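Notebook, survey group
April 9, 2021

Clinic access survey, second coding pass. Picked up at the Nonport batch, which was left half coded in March.

Total returned is now 1,469 forms. Pulled 50 for the double-coding check. Two of us coded them separately and disagreed on 7, all on question 12 (reason for not getting an appointment). The trouble is the overlap between "refused by the doctor" and "sent somewhere else." In Nonport a woman who is refused on grounds of conscience is nearly always sent somewhere else the same day, so both boxes are true and people tick whichever they remember.

Decision: code the refusal first, then the referral as a second field. Means going back over everything in the Stasia district too. Not happy about it but the two districts can't be compared otherwise.

Waiting times. The form asks for days, and a good many people wrote hours. "48" with no unit shows up again and again, which could be the cooling-off period or could be the real wait. Leave these blank with flag W and do not guess. If the free text says anything about coming back to sign, then it is the cooling-off period and can be entered that way.

Travel question is cleaner. Most who left the district say they went by bus and paid for it themselves. Several wrote that they stayed overnight with relatives — we have no field for lodging and should have had one. Added a free text tag for now, LODG.

The Okonkwo comparison set uses five age bands and ours uses six. Merge our top two before running anything. I ran it unmerged this morning and the table for contraception counseling came out shifted by one row, so ignore the printout in the tray.

Clulteck export still drops accents from place names. Two villages collapse into one when that happens. Fixed by hand in the working copy, original left alone.

Draft wording for the lodging item, for the next round: "Did you spend one or more nights away from home for this appointment? Where did you sleep?" Keep it to one line on the form.

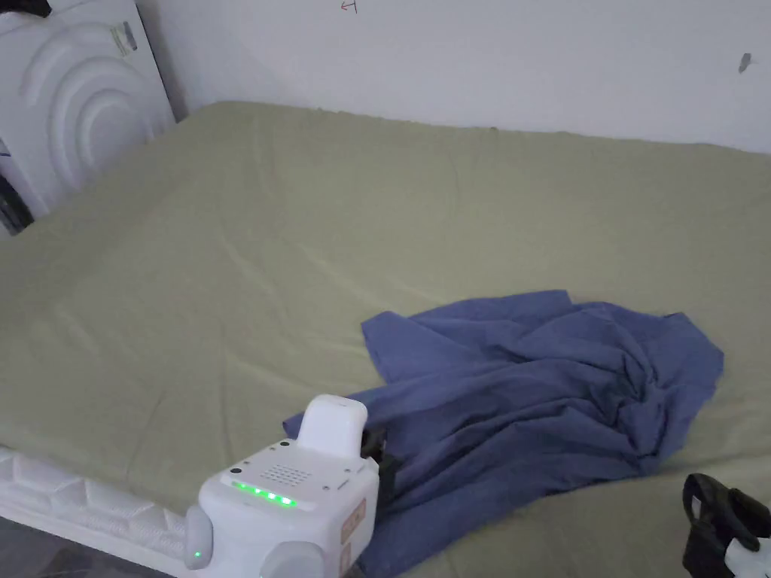
Still to do

Recode question 12, Stasia district.
Ask for the missing page of the Nonport codebook (the one with the referral codes).
Rerun the age tables with merged bands.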